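Gokitz at our place – anyone else on folding?

linenlass
Posted Tuesday
We've had Gokitz in the linen room since June and I'm still not sure what my job is. There used to be 6 of us folding by hand. Now 2 fold and the rest have gone over to packing, which is heavier and not what I signed up for. Ermelinda Godinho, our supervisor, says no hours will be lost and so far that's true.

Small cloths on a fitted sheet is what we're on this week, the blue ones. Creases in the sheet don't help.

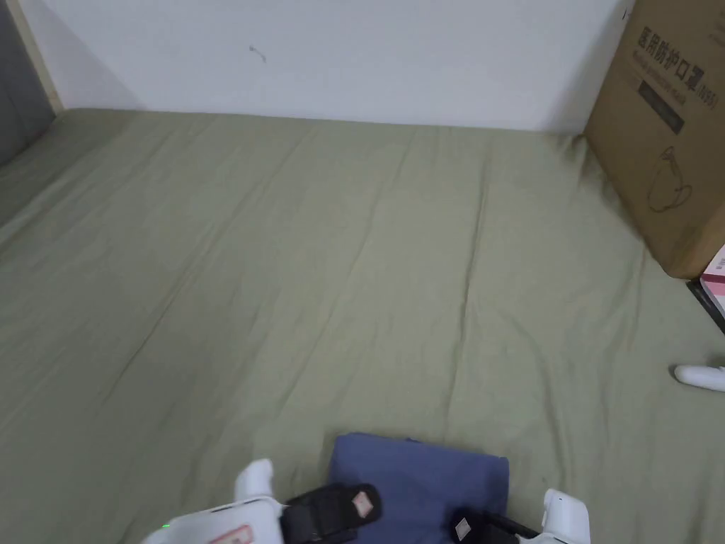 Replies (3)

matos_nights
We had the same at Matos. Give it a few months – my wrists are so much better! I'd never go back to a full shift of folding. Packing is dull but you can at least have a chat.

skevier_fan
Sorry, can't agree. At Skevier they said no hours lost as well, then the people who left weren't replaced. Get it in writing. And who gets the blame when a stack comes out wonky? Me, every time.

linenlass
Wonky stacks, yes!! Anqi Feng on our shift logged 2,668 pieces last month and had to note every one she refolded herself. That's extra work and there's no line for it on the rota. I'll ask Ermelinda about the writing thing. Is anyone at Ornimbridge on here? Did you get a regrade?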